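Home | Diary | Older entries | About | Contact

Monday

Rules day. I have been put in charge of writing the house rules for the folding bench, on the grounds that I once complained there weren't any. Let this be a lesson to me about complaining near Obsa Lencho, who has a gift for hearing a grumble as an offer.

So I spent the morning at the bench with a notebook and the green T-shirt, which has now been folded so often that it has more working hours than I do.
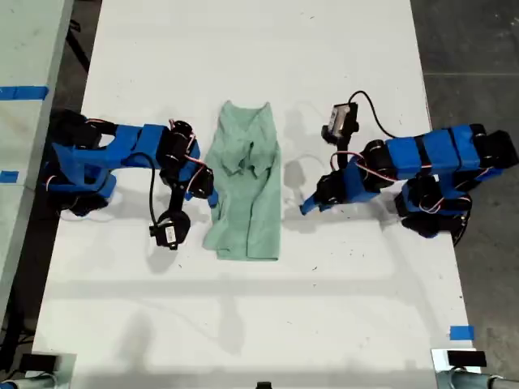
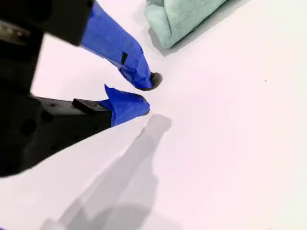
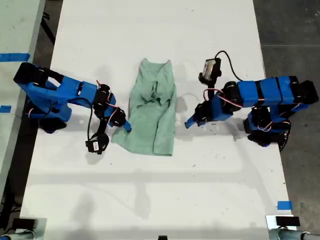 The green shirt and the blue tape, twice from overhead and once from close in.

The old rules, for the record, were a sheet of paper headed PLEASE and signed by no one. It said to be careful, to tidy up, and to report faults "in the usual way". I asked three people what the usual way was. One said email, one said the whiteboard, and one said you tell Obsa and he sighs. I have put down email.

My first draft ran to four pages, and I was rather proud of it. It had definitions. It defined "garment". Obsa read it standing up, with his coat on, and asked who I imagined would be reading page three at ten to nine with an arm waiting. I said a conscientious person. He said we hadn't hired any of those yet, and gave me until tomorrow to get it on one side.

What survived the cull, more or less in the order I scribbled it:

Hands off the table while the arms are live. Everyone agrees with this one and everyone breaks it, always for a wrinkle. You see a bit of sleeve going astray and your hand is out there before your brain has been consulted, like straightening a child's collar at a wedding. The rule now says stop the arms, say "stopped" out loud, then fix your wrinkle. I tried it eleven times this morning and felt a fool for the first nine.

Tape on fingertips. This took most of an hour and nearly ended a friendship. The blue tape on the grippers works well enough, and I have nothing against it, but each of us wraps it differently. Some go for neat and flat. Mine has flaps. I had thought of myself as a tidy person until I looked at that tape up close with a rule-writer's eye, and found a little fin sticking up off one finger that would have done credit to a shark. The rule now says press the ends down, replace it when it lifts, and write in the log that you have done so. The last part is what will cause the trouble. People will do almost anything for a robot except write down that they did it.

Tape on the table is a separate rule, because table tape is a marker and finger tape is not, and we use the same roll for both. I wrote "do not move the marks". Then I wrote "do not borrow the marks", remembering February, when somebody short of tape peeled one up and used it on a gripper, and we lost two days wondering why nothing lined up.

Clamps: check them by hand before starting. Looking at them doesn't count. I look at my bank balance every day and it has never once got any tighter.

Cables: leave enough slack at the wrist for the arm to bend, and do not be clever with cable ties. This is aimed at one person, who will know, and it's me.

Start position of the shirt. Here I came properly unstuck. Obsa wants every shirt laid out the same way at the start of a run, collar to the top. Stotine, who pay for a fair part of all this, want some of them dropped any old how, because that is how shirts arrive in life. Both are right, which is a dreadful thing to find out before lunch. I have written that the start is either "laid" or "dropped", that you choose before you pick the shirt up, and that you may not drop it, dislike the result and then call it laid. I'm told this last clause reads as bitter. It is.

Failed folds are kept. I feel strongly about this one and have underlined it, possibly too hard, as it has gone through to the next page. Run 3148 was going to be wiped last month for being ugly. It was ugly. It was also the only one in which the left arm did the thing we then spent a week trying to make it do again. So there it is, failures stay, with a word on what went wrong, and the word may not be "rubbish".

Had lunch at my desk. Cheese, and an apple with a past.

In the afternoon I rang the people at Cumitz to ask what their rules looked like, since they have had benches longer than we have. They were very kind and sent over the whole thing, which is 34 pages and has a section on hats. I read the hats. There is a great deal of sense in it, and somewhere around page 20 I began to see what Obsa meant about ten to nine. I did steal their rule about handing over: whoever leaves the bench tells whoever is taking it on what state it's in, face to face, even if the state is "fine". Ours has mostly been done by leaving a mug in a meaningful place.

Tried the new sheet on Obsa at half past four. It fits on one side if you don't mind small type. He crossed out two rules, one of which was my favourite (no naming the arms), and wrote "why?" beside the one on clamps, so I took him to the bench and had him put his hand on one. He said "hm" and rubbed out the "why?". I am counting that as a ringing endorsement.

He also wants a line at the bottom with a date and a name, so people know who to blame when a rule turns out to be daft. I said surely the whole bench should own it together. He said of course, and wrote my name.

It goes up tomorrow, next to the switch, at eye height. Whose eye height is still being argued over. Must buy more blue tape on the way in, two rolls, and label one of them TABLE.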